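Nematport modifica la estructura de tasas de asistencia en tierra en el aeropuerto de Staka

NOTA DE PRENSA

Staka, 06/08/2019

Nematport, sociedad gestora del aeropuerto de Staka, ha aprobado la nueva estructura de tasas aplicable a los servicios de asistencia en tierra (handling) de pasajeros y equipajes. La modificación sustituye el régimen de tarifa única por un esquema de dos tramos, vinculado a la masa máxima al despegue de la aeronave y al uso efectivo de las cintas de clasificación.

El régimen anterior repercutía un importe fijo por rotación, con independencia del tipo de aeronave y del volumen de equipaje facturado. Los agentes de asistencia Presico y Sandhu habían solicitado en febrero la revisión de este criterio, al considerar que trasladaba a las operaciones regionales una parte del coste de mantenimiento correspondiente a las de largo recorrido.

Con la nueva estructura, el primer tramo cubre el acceso a plataforma, el suministro eléctrico en posición de estacionamiento y la utilización de los mostradores de facturación. El segundo se liquida por pieza de equipaje procesada, según la lectura registrada en el sistema de clasificación. Las piezas en conexión se computan una sola vez, en el punto de entrada al sistema.

Quedan exentas del segundo tramo las operaciones sin equipaje facturado, los vuelos de posicionamiento y los desvíos por causa meteorológica o técnica. Los vuelos desviados que desembarquen equipaje en Staka pasarán a tributar por las piezas efectivamente entregadas.

La liquidación será mensual. Los agentes dispondrán de 6 días hábiles desde la recepción del extracto para comunicar discrepancias entre sus registros y los de la gestora. Transcurrido ese plazo, el extracto se considerará conforme, sin perjuicio de las correcciones por error material.

Datos de partida

El cálculo de las tasas toma como base un ejercicio de referencia con 363 días de operación, una vez descontadas las jornadas de cierre por obras en la pista. El sistema de clasificación tiene una capacidad nominal de alrededor de 400 piezas por hora en cada línea. Nematport no prevé ampliar esa capacidad durante la vigencia del nuevo esquema – la inversión se destinará a la renovación de lectores y a la sustitución de motores en las cintas de la terminal 2.

«La tasa debe reflejar el recurso que se consume. Un turbohélice con equipaje de mano no genera el mismo desgaste que un avión de fuselaje ancho, y hasta ahora ambos pagaban lo mismo por rotación», señala Firdevs Güneş, directora de Tarifas y Regulación de Nematport.

La sociedad publicará un anexo técnico con la fórmula de cálculo, los coeficientes aplicables a cada categoría de aeronave y el procedimiento de auditoría de lecturas. Los contratos de asistencia en vigor se adaptarán mediante adenda, sin necesidad de nueva licitación.
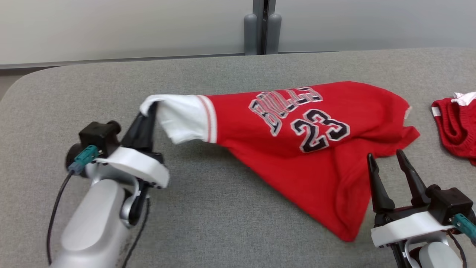
Según Wenjie Qiu, el cambio corrige el reparto de costes entre operadores, pero deja pendiente la cuestión de las lecturas fallidas: «Si una etiqueta no se lee a la primera y la pieza vuelve a la línea, el sistema no puede facturarla dos veces. Esperamos que el anexo lo diga de forma expresa».

Nematport confirma que las recirculaciones por fallo de lectura no generarán cargo adicional y que el anexo incluirá el criterio de identificación de duplicados. Las piezas codificadas manualmente se liquidarán con la misma tarifa que las leídas de forma automática.

El nuevo esquema no altera la tasa de pasajero ni la de seguridad, que se rigen por su normativa específica y mantienen sus importes. Tampoco afecta a la carga aérea transportada en aeronaves exclusivamente cargueras.

Las compañías que realicen autoasistencia quedarán sujetas a las mismas condiciones que los agentes de terceros y deberán acreditar ante la gestora la masa máxima al despegue certificada de cada matrícula en servicio.

Contacto para medios: Departamento de Comunicación de Nematport, aeropuerto de Staka.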